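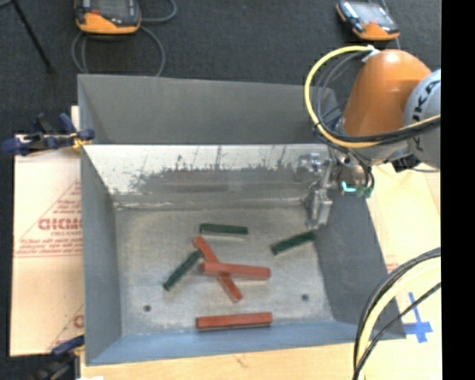

Notebook > Wimov cell > Bin picking by demonstration

10th January

Bars in the metal bin again, red and green mixed. Illia Kushnir wants the arm taught by remote control only. I wanted half the demos done by hand-guiding and lost that argument.

Session total: 51 demos recorded, 41 kept. Most of the ones I threw out were my own, where I stopped over the bar and hunted for the grip. Illia says hesitation is "data too". Maybe. What I expect to get is a policy that hesitates.

My doubts, so I can check them in February:

- Crossed bars. When one red lies over another, I always take the top one and come in from whichever side looks clear to me. That choice isn't in the log. Why would the model learn it from joint angles and a camera?
- Shiny back wall. Depth was poor near it last time and I see no reason it should be better now. Nahom Birhane suggests matte tape. Try it before recording more.
- Stusel claims its trainer gets by on 11 demos per part. No word on what part, or what bin. Hrynyshyn's people in Clurdale have 893 and still can't clear a corner.

Clamps: check both before each batch. If the bin creeps, every demo after that is junk and we won't know which.

Nahom drove the last batch and his paths are smoother than mine - also slower. Don't mix operators in one training set until we've compared them separately. Illia disagrees, so we run it both ways.

Still to do: label the discards, back up the logs, ask who changed the jog speed.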